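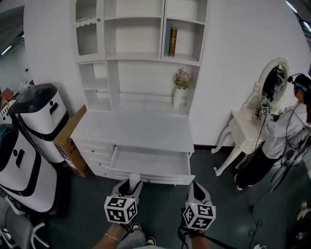 Keir Pollock wrote in after my spring post to say that a broadcast spreader is a broadcast spreader, and that anyone paying extra for the Irau is paying for the paint. I had the same suspicion, so I bought one and used it for a full season before writing this.

The Irau is a walk-behind spreader made by Clulliris. It comes in one size, with a poly hopper, a steel frame and air-filled tires. The box weighed 56 pounds at my door. Assembly took most of an evening because the axle pin holes were painted over and had to be cleaned out with a drill bit. The instructions are drawings only, and drawing 7 shows the gate cable on the wrong side of the handle. Mine worked fine once I moved it.

My lawn is almost 900 square yards, mostly bluegrass with some rye in the shady part behind the garage. I put down fertilizer, lime and one round of crabgrass preventer with the Irau. It pushes easily when full, even up the bank by the driveway. The old spreader used to dig in there and leave ruts.

The pattern is even, with one exception. At a slow walk it throws heavier to the right. I checked this with shallow trays set out across the driveway, and the trays on the right caught more every time. At a normal walking pace the difference mostly went away. There is a small slider under the hopper that is supposed to correct for it. It helps, but it slips, and I ended up holding it in place with a hose clamp.

The side shield is the best part. You drop it with a lever and it keeps granules out of the beds and off the sidewalk. I used to sweep the walk after every application. Now I sweep after some of them.

Pelletized lime went through with no trouble. Powdered lime did not, and bridged over the gate until I rapped on the hopper. Fine grass seed is hard to control, too. The lowest setting still puts down more than I want for touching up thin spots – for that I use a hand crank model.

Anoma Khan, two streets over, has the Bošković spreader, and we traded for a weekend. Hers has a better gate and the settings on the dial hold. It has no side shield, and the narrow wheels sink when the ground is soft. She kept hers and I kept mine.

Rinse it after every use and let it dry with the gate open. I skipped that once after fertilizer and found rust on the agitator pin in the morning. A replacement pin came from Clulliris in a week, no charge.

I would buy it again for a lawn my size. For a small city lot, get something cheaper.

Posted Sep 22, 2019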